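Flostano lacquered wooden spoons, pair: long-term review
By Gunvor Bakke
July

The Flostano spoons are sold in pairs, as eating spoons. I mention it at the start because the shop listing puts them under kitchen utensils, between the spatulas and the rice paddles, and two buyers I know of have used them for stirring hot pans. The leaflet in the box says not to. It gives hand washing only, no soaking, no microwave, no direct heat. This review covers them as table spoons for soup, porridge and rice.

My pair has been in use for nine weeks, normally at breakfast and often again in the evening. I kept a third, unused spoon from a second box in a drawer as a reference and compared the others against it every two weeks under a desk lamp.

Shape and handling

The handle is long and slender. It narrows to a thin neck above the bowl and widens again toward a rounded tip. The neck is the part I expected to dislike. Under a full load of thick porridge there is a slight flex, which I could feel but not measure with anything I own, and neither neck has developed a crack. The wider tip gives the palm something to rest against and stops the spoon from rolling between the fingers. 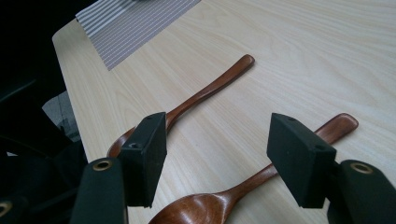
Two spoons on the kitchen table, with the striped mat behind.

Balance is toward the bowl when the spoon is loaded and close to neutral when empty. Put down on a flat surface, it stays where it is left. Propped in a shallow bowl it tends to slide, as the handle is long for the weight of the bowl. In a deep bowl it stays put.

The bowl is oval and fairly shallow. It is fine for broth and poor for measuring. The rim is thicker than that of a steel spoon, so the last spoonful of soup takes some tilting. Yogurt pots are a nuisance for the same reason, and I went back to steel for those.

Finish

The lacquer is glossy and reddish-brown. Coverage on all the samples was even at the neck, where cheaper spoons often show a dull ring or a run. I found one pinhead-sized bump on the back of a handle. It could be felt with a fingernail and has not changed.

Gloss has a practical cost, in that water marks show. The spoons need drying with a cloth directly after washing, and air drying on a rack left a pale ring on both bowls that took a damp cloth and some rubbing to remove.

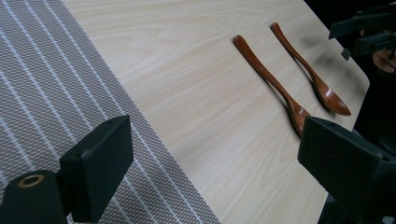 Can the spoons go in the dishwasher if they are on the top rack?
The maker rules it out on any rack. Long hot cycles are hard on lacquer, and the wood underneath can swell if water gets through a chip. Wash them by hand in warm water with a soft sponge and dry them at once.

Wear at nine weeks

Against the drawer reference, the used bowls have lost a little gloss at the leading edge of the rim. The difference is visible under the lamp and hard to find in daylight. The handles show fine hairline scratches near the tip, most likely from contact with forks in the drainer. There is no exposed wood and no flaking.

Staining was checked with tomato soup and with turmeric rice, one hour of contact each. Tomato left nothing. Turmeric left a faint yellow cast inside the bowl that was gone after two washes. Odor was limited to a light varnish smell on opening the box, gone within days. 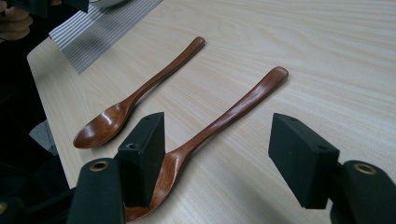 Noise is the one area where they are plainly better than steel. There is no scrape against a ceramic bowl and very little sound when one is set down on a hard table. Heat transfer is also low, and the handle stays comfortable when the spoon has been standing in hot soup.

Compared with the Korine spoon, which I used last year, the Flostano has a longer handle and a thinner neck. The Korine is oiled wood, needs re-oiling, and went fuzzy at the rim. The Flostano needs no treatment but cannot be sanded back if it is damaged. Anyone who is rough with cutlery should take the Korine.

Recommended for soup and rice, with hand washing accepted as a condition. Not recommended for cooking, serving from a hot pot, or small children who bite down on the spoon. I will check the rims again after the winter.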